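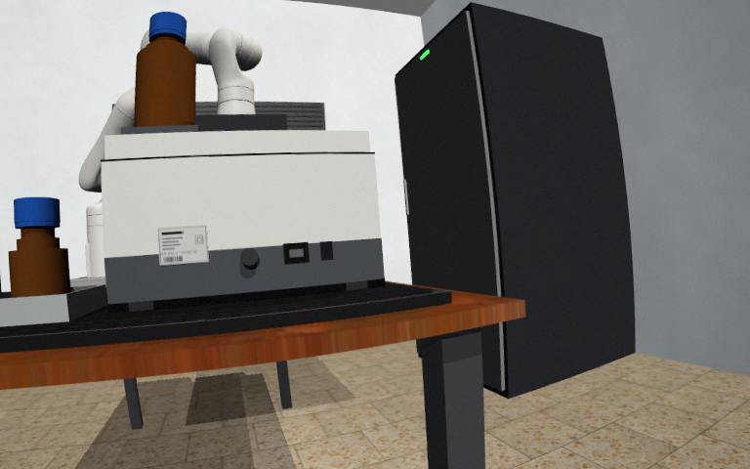 I gave up on a book this month. Anyone who has known me longer than a week will understand what a serious thing that is. I finished the one about the bees. I finished the one with no full stops. But The Laltberg Inheritance and I parted company on page 40, in May, with 659 pages of it promised on the spine side and my tea going cold beside me.

It's a family saga, and I like family sagas. I like a map at the front and a tree of who married whom, and this had both, the tree folding out to the size of a tea towel. The trouble is that the author is so fond of Laltberg (a town with a river, a brewery and a grudge) that we get the whole of its drainage before we get a single person. When a daughter finally came down the stairs she stopped halfway to think about the banisters. I shut the book and put it by the front door, where it has been holding down the takeaway menus very well.

So to the library, where I picked up Drarkum purely for the size of it. You could read it in the bath without straining a wrist. I knew nothing about it except that someone had spilled something on chapter 3, and I took that as a sign of an absorbed reader.

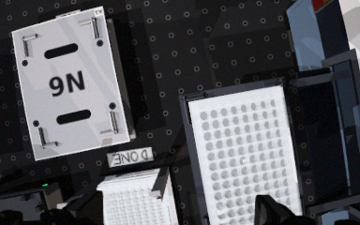
A light grey plate on a black breadboard.

Drarkum is an island with one shop, and the shop is for sale. That's very nearly the plot. A widow wants to buy it, her brother-in-law wants her not to, and the ferry turns up when it feels like it. For the first few chapters I was a bit sniffy. Everybody talks about the weather, and there's a goat I suspected of being there to be charming. Then the widow does the shop's accounts one night, all on her own, and by the end of that chapter I'd missed my stop and had to walk back past two roundabouts in unsuitable shoes.

I still don't quite know how it was done. The sentences are plain as toast. I went back over the accounts chapter looking for the clever bit and couldn't find it – just a woman adding up what people owed for paraffin and deciding whose debts to forget. I've thought about it most days. The goat, I'll admit, earns its keep.

My only grumble is the ending, which comes in a letter. I'm not keen on letters in novels. People in them remember whole conversations, with the pauses.

Next up is Skondex, a thriller set in a shipping office, lent to me with a firm "you'll hate the first half". After that I've promised myself the Kyriakidis trilogy, provided the library can find volume one. They have had volume 2 on the shelf since I moved here, and I've started nodding to it on my way past.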